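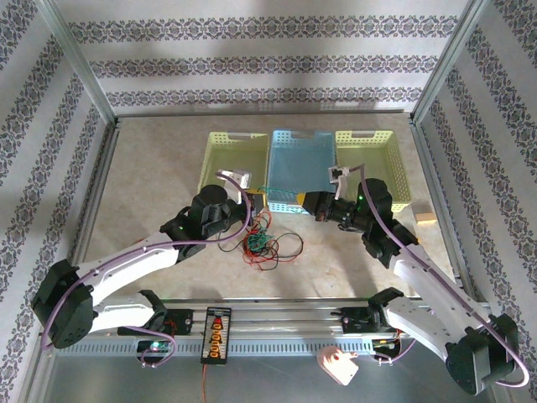 Figure 3.1 Two robot arms at a table with three baskets and a bundle of thin wires.

Chapter 3
A Visit to the Open Day at Flokico

In November our class went to the open day of Flokico, a small automation company in Jarnwood. We were 25 students, and each group had 20 minutes beside the table. The task on show was wire sorting. For a person this is easy work, but a wire bends in a new way each time it is touched, so the robot can not repeat one fixed movement.

Before you read on, write down which wire you would pick up first in Figure 3.2, and where you would hold it. Keep your answer - you will need it in Section 3.4.

Figure 3.2 Red and black wires between the open fingers of a gripper. One red wire hangs over the rim of a basket.

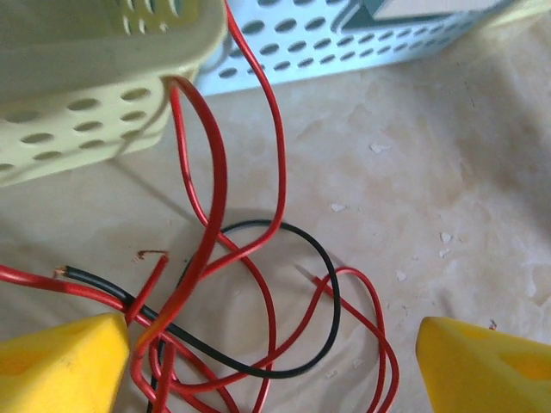 3.1 What the Visitor Should Observe

Watch the fingers first and the arm second. Note where each finger is when it begins to close.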